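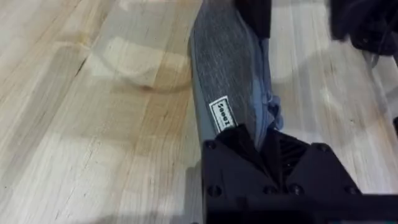
Gray cloth on the wood table

1/ Finally read the new field manual on river crossings cover to cover, all 278 pages of it, and I have to share because this one is so good!! Short thread for my fellow doctrine nerds.

2/ Quick background: it replaces the old engineer pamphlet, the one with 33 pages on ferries and almost nothing on what happens once you get to the far bank. The new one is written for brigade staff first and bridge crews second. You feel that on every page.

3/ Chapter 4 is my favorite. It takes the made-up Rerinitz River (the training version, you've met it if you ever sat through a Sernwood exercise) and works the same crossing three times: daylight, night with smoke, and with the main bridge site lost halfway through.

4/ The third run is where it gets fun. The staff has to move everything to the Zotville site with 200 vehicles already lined up on the wrong road. The traffic control tables are right there on the page, times and all. I read them twice.

5/ Also, a real glossary! "Crossing area" and "bridgehead" finally mean one thing each, and the old term "holding zone" is gone. If your unit SOP still uses it, fix that before the next inspection.

6/ One gripe. Appendix C on ice is thin. Two pages, one chart, and it sends you back to the December change of the old pamphlet, which is hard to find now. Gladys Rashidi posted her notes on cold weather bridging a while ago and I'd keep those next to it.

7/ If you only have an hour: read chapter 1, skip 2, read 4, then the checklist in appendix A. The Mwakyusa case study in chapter 6 is worth it too, but save that for a quiet evening (it's long, and the maps fold out).

8/ Next up for me is the companion circular on route recon. Anyone gone through it yet? Tell me if the annexes are any good!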